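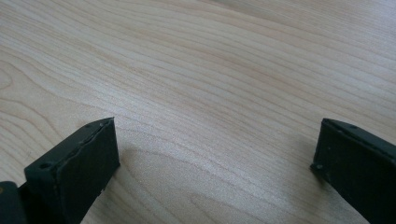 About us

Hello, and thanks for clicking through to the page most people skip! I started Gultilham after years of teaching people to use machines and getting more and more interested in doing it the other way round. We record people doing ordinary jobs with their hands, and those recordings go to the teams who train robots to do the same jobs. That's the whole business, and I still get a bit giddy explaining it at parties.

We're a small outfit, six of us at the moment, working out of one floor in Satthorpe. Four spend most of their day demonstrating and two of us look after the recordings, the bookings and the kettle. (I do get on the grippers when somebody's on leave, and I'm told I'm slow but tidy.)

How we work

There are two ways we show a robot a task. The first is remote control, or teleop if you want to sound like you've been here a while. You sit at a pair of handles, the arms copy you, and you learn very quickly how much you normally rely on feeling things through your fingertips. It's good for customers who already have their arm picked out and want demonstrations made on that exact machine.

The second is by hand, and it's the one I'd happily talk about all afternoon. You hold a gripper in each hand and just do the job with those instead of your fingers - pick the thing up, turn it, put it down where it belongs. The robot can be in another building, or not bought yet. New starters usually take to it faster than the handles, and we can get through far more goes in a morning.
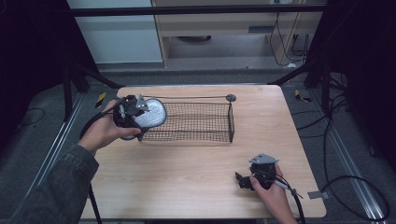
Both hands on the grippers, with the wire mesh basket on the table.

A go, by the way, is what we call one complete run at a task from start to finish. Our biggest job so far was Trundonach, a kitchen and household set that was meant to be 1,000 goes and ended up at 1,455, mostly down to me saying yes to extra tasks on the phone. We threw out 122 along the way. Some had a fumble in the middle that the customer didn't want and a fair few were simply somebody starting before the recording did. We do keep a good fumble if you ask for it, mind you. Plenty of teams want to see a person drop something, sort it out and carry on, so tell us early and we'll label those separately.

What we're fussy about

Pace, mainly. People who've done a task fifty times start to rush it, and a rushed demonstration is horrible to learn from, so we swap tasks often and nobody stays on the same one all day. We also move things between goes. If a basket always starts in the same spot, a robot can end up learning the spot and not much about the basket, and then you get a cross email from the customer. I have had that email!

We write our instructions in plain words too. "Lift it by the rim, set it down flat, let go, hands back" is a proper line from one of our sheets. If a demonstrator reads a sheet and has to ask me what I meant, the sheet gets rewritten.

What's Niven?

Niven is our checking tool. We built it ourselves because I was fed up with watching recordings in three different windows. It lines up the views from a session, lets you mark where a task begins and ends, and flags anything that looks too short. Customers get a login so they can see their goes as they're approved and leave notes. It isn't pretty, and the button for going back a step is in a daft place, but it's on the list.

Coming to work with us

You don't need a degree or any robotics on your CV. Our demonstrators have come from catering, a dental lab, a sewing workshop and a school office. Steady hands help, patience helps more. The first week is paid training and you'll spend a good part of it feeling clumsy - we all did. Shifts run from half past eight until four with proper breaks, as the grippers do tire your wrists until you're used to them. We usually take people on in April, though do drop us a line at any time of year.

Sending us a task

Tell us what you'd like done, what it should be done with, and how many goes you think you need. A short video of you doing it badly at your own kitchen table is fine, and often more useful than a long document. We'll try it for a morning, send you a handful of recordings and a price, and you can decide from there. Use the form on the contact page, or ring before four and you'll most likely get me.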